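Plendton Allotment and Garden Society
Minutes of the January meeting, upstairs room, 7:30 p.m.

Apologies were received and the last minutes were agreed, with one correction: the hose was never "on order."

1. Water rates. The Vurnar bill came to 1,974 against a budget of 2,000. The chair called this good news. It was pointed out that the tap by the lower plots was shut off for most of the summer, so the figure says little about next year. No change to plot fees for now.

2. Compost. Jollholm has offered a bulk delivery at a discount. Members asked what is in it. The leaflet says "garden blend," which could mean anything – last time it meant glass. Secretary to ask for a sample bag before any money is paid.

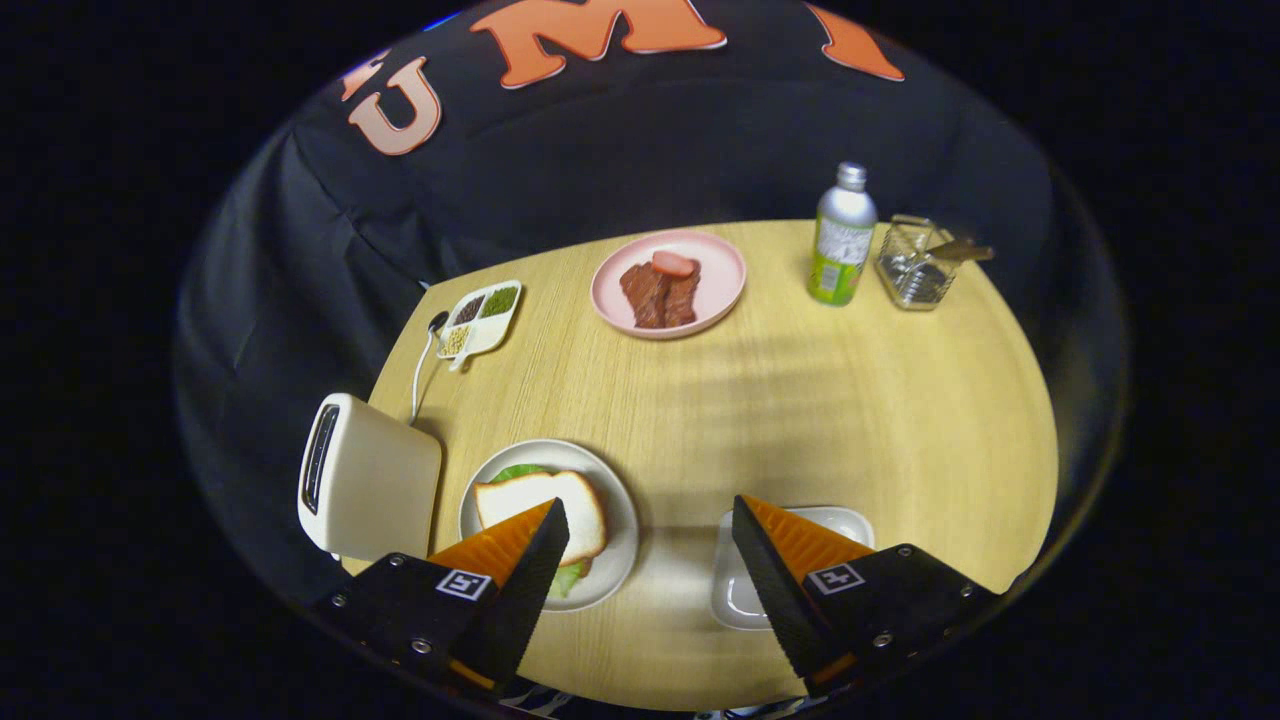

3. Seed swap. The proposal is to hold it in this room again. Four people brought seeds last year and far more came to take them. A sign-up sheet was suggested. Several members doubted it would be read, but it will be tried.

4. Slugs. A member spoke in favor of Cocco pellets. Asked for proof that they work, the member said the slugs "seemed fewer." Not adopted.

5. Any other business. The gate code will change. It was noted that this was also agreed last January – the code is still the same.

Meeting closed at 8:50 p.m.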